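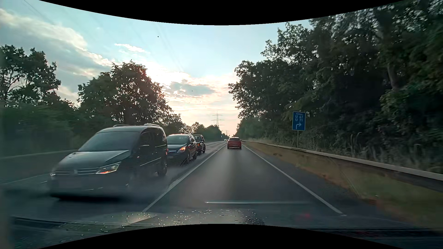
並木の区間。左は対向車線の車列、先頭は黒いフォルクスワーゲンのバン

差出人: 会報係
件名: Re: [sutau-ml 412] 夏の遠征の反省と、地名表記の件
日付: 2020年10月の土曜日

スタウ会のみなさま

会報係です。返信が遅くなりました。言い訳をすると、412番のメールを読んでから返事を書き始め、途中で地名の表記が気になって古い会報を引っぱり出し、そのまま三晩ほど読みふけっていました。会報を読み返すのは危険な行為です。自分の昔の文章が載っています。

まず412番を引用します。長いので途中は端折りました。

> みなさん、こんばんは。
> 夏の遠征ではお世話になりました。帰りの車で話題になった件、忘れないうちに書いておきます。
>
> 一、道順の案内がわかりにくかった。「教会を過ぎて左」とありましたが、教会は二つありました。私は手前で曲がり、後ろの二台も私を信じてついてきました。信じないでほしかったです。
>
> 二、地名のカタカナ表記がばらばらです。案内状では「ワスム」、地図では「ワズム」、お弁当の注文票では「ヴァスム」でした。弁当屋さんは別の団体が三つ来ると思っていたようです。
>
> 三、合唱の練習時間が足りませんでした。というより、昼食が長すぎました。
>
> (中略)
>
> 会報の次号で、せめて表記だけでも統一してもらえないでしょうか。

順にお答えします。

一の道順について。案内文を書いたのは私です。下見のときに教会が一つしか目に入らなかったのは、助手席で寝ていたからです。次回からは起きている人に書いてもらいます。候補者を募集します。条件は、車で酔わないこと、左右の区別がつくこと、「しばらく行くと」という表現を使わないこと。前回の案内文を数えてみたら「しばらく」が四回出てきました。最初のしばらくは二分、最後のしばらくは四十分でした。これでは苦情が出るのも当然です。

ついでに言うと、並木の道を「気持ちのよい直線」と書いたことについても、別便でお叱りをいただいています。行きがけに対向車が続いて、ちっとも気持ちよくなかったそうです。そこまでは責任を負いかねます。

二の表記について。これが本題です。

古い会報を調べたところ、事態は412番の方が思っているより悪いことがわかりました。Wasumの表記は、創刊からいままでに少なくとも五通りあります。ワスム、ワズム、ヴァスム、ワースム、そしてなぜか一度だけ「和住」。和住と書いた号の編集後記には「今号は誤植なしを目指しました」とあります。目指すのは自由です。

Skamusはもっと手ごわくて、スカムスとスカマスの二派が会の中で静かに共存しています。スカムス派はローマ字読みの人たち、スカマス派は現地で誰かがそう言うのを聞いたという人たちです。ただ、誰が聞いたのかと尋ねると、みなさん別の人の名前を挙げます。たどっていくと輪になって最初の人に戻りました。

決め手がほしくて、あちらの合唱団のLowri Hughesさんに手紙で伺いました。夏に会場の鍵を開けてくださった、背の高い方です。お返事は便箋一枚で、次のようなことが書いてありました。

「どちらでも通じます。うちの祖母はまったく違う呼び方をしていましたが、それは書くほうがもっと難しいのでやめておきます。ところで、そちらの会の名前はどう読むのが正しいのですか。」

痛いところを突かれました。Sutauを私たちは「スタウ」と書いていますが、創立時の規約には「スタウ(またはスタウー)」とあります。括弧の中は三十年近く放置されています。規約の改正には総会で過半数が必要で、総会で過半数が集まったことは記憶にありません。

というわけで、次号からの暫定案です。

Wasum ワスム
Skamus スカムス(スカマス派の方には心の中で読み替えていただく)
Meredith メレディス
Sutau スタウ(括弧は引き続き放置)

Meredithだけは過去の表記が完全に一致していました。あまりに珍しいので調べたら、会報に登場したのが一度きりでした。練習場の裏の喫茶店の名前です。ケーキの大きさについて半ページ割いてあります。執筆者は私です。

異論のある方は一週間以内にこのメーリングリストへどうぞ。個人宛てに送られると、私が握りつぶしたと後で言われますので、必ず全員に見えるところでお願いします。なお、会報の原稿は一本4000字までです。前回、表記問題について8ページの論考をお寄せくださった方、力作でしたが載りません。返却を希望される場合は封筒をお送りください。大きめのを。

三の練習時間について。昼食が長すぎたのは事実です。ただ、あの昼食で二曲目の歌詞の意味がようやくわかったという声もあります。それまで私たちは、羊を悼む歌をたいへん陽気に歌っていました。指揮の先生は前から気づいていたそうですが、元気があるので黙っておられたとのこと。一月の練習会では悲しげに歌います。テノールのみなさん、手拍子はもう要りません。

それから会計の報告です。遠征の残金は3169円になりました。内訳を細かく書くと必ず駐車場代の話になるので、領収書は次の練習日に受付の箱に入れておきます。見たい方は見て、見終わったら箱に戻してください。前回は領収書が二枚減って、代わりに歯医者の診察券が一枚増えていました。診察券はまだお預かりしています。次の予約日はとうに過ぎています。

残金の使い道は楽譜の複写代を第一候補に考えています。いまのアルトの楽譜は、複写の複写の複写で、八分音符の旗が消えて四分音符に見えるところがあります。アルトが遅れるのは歌のせいではなかったという説が、アルトの中で有力です。ソプラノの見解はまだ聞いていません。聞かないほうがよい気もします。

最後に、会報の発送について。封入作業は次の練習のあとに行います。切手を貼る係は足りていますが、宛名を確認する係がいません。昨年、引っ越しをされた方の旧住所に三回続けてお送りし、いまそこにお住まいの方から「毎号楽しみにしています」という葉書をいただきました。ご本人より熱心に読んでくださっているようなので、発送先には残すことにします。会費の請求だけは入れないよう気をつけてください。

412番の方へ。ほかに「譜面台が一本足りない」という件も書いておられましたが、私の家の玄関にありました。傘が掛かっていました。次の練習に持っていきます。

会報係

--
sutau-ml スタウ会連絡用メーリングリスト
返信は全員に届きます。夕食の献立についてのご連絡は、ご家族に直接お送りください。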